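We use cookies to remember your preferences. Accept | Manage

Lerwood Home Packing: Your Questions Answered
By the Lerwood help desk | Updated August
Print this page | E-mail this page

Do I need a special table for folding boxes?
Not at all! Most of our customers fold at whatever surface they have, and a cloth kept nearby is handy for wrapping the pretty things (a patterned one makes the job nicer, we think).

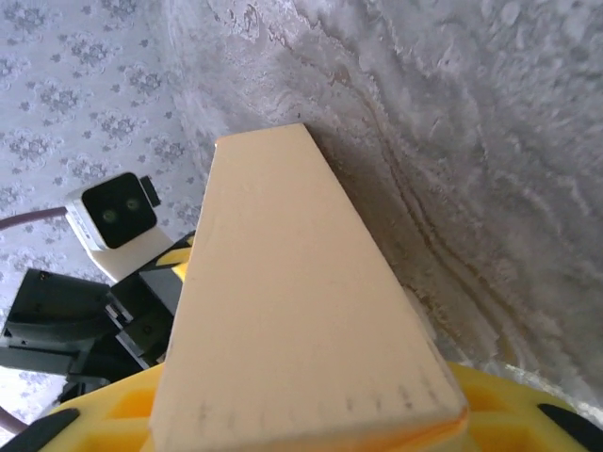
White fabric with a floral texture, and a gray floral print behind.

Will cardboard scratch polished stone?
We've never had a complaint with our Koltwood blanks, but do wipe away any grit first - it's the grit that does the harm.

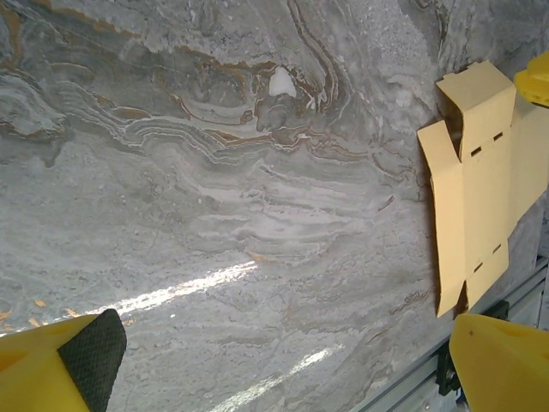 Partly folded cardboard against gray stone with rust-orange veins.

Should I crease every fold before I start?
Please do, and take your time over it. Run a thumb along each line, fold it over, then let it relax. The first 5 or so will feel slow, and then your hands simply know the way.

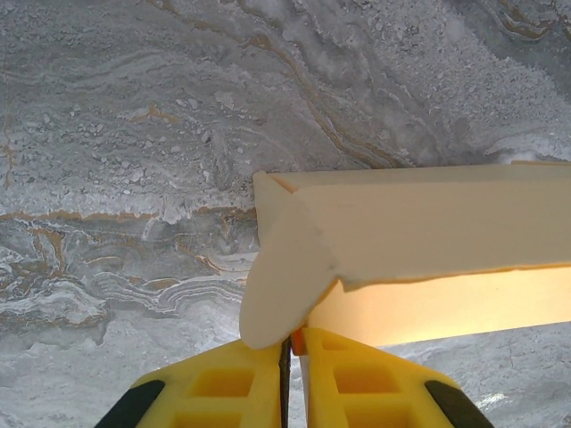
One customer wrote to us that she creases the long sides first and leaves the little tabs until the very end, and her corners have come out squarer ever since.

How do the tabs and slots go together?
Gently! Bring the panel upright, line each tab up with its slot and press evenly. If one won't go in, open the box back up and check your creases before you push any harder.

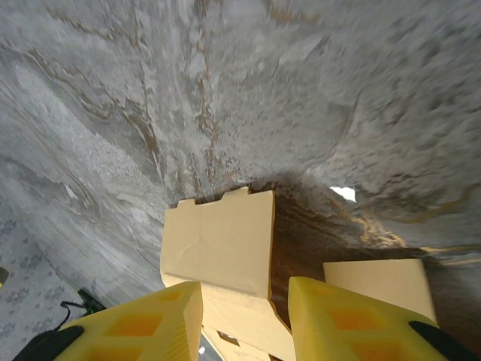
ORDERS AND DELIVERY

How are the blanks sold?
Flat, in packs of 8 or 10. Shops and schools can ask us for the Killent carton, which holds 2,000 and comes on a pallet, so do make sure you have room for it.

Can I return a pack I've opened?
Yes, as long as the blanks inside haven't been folded.

Sign up for our newsletter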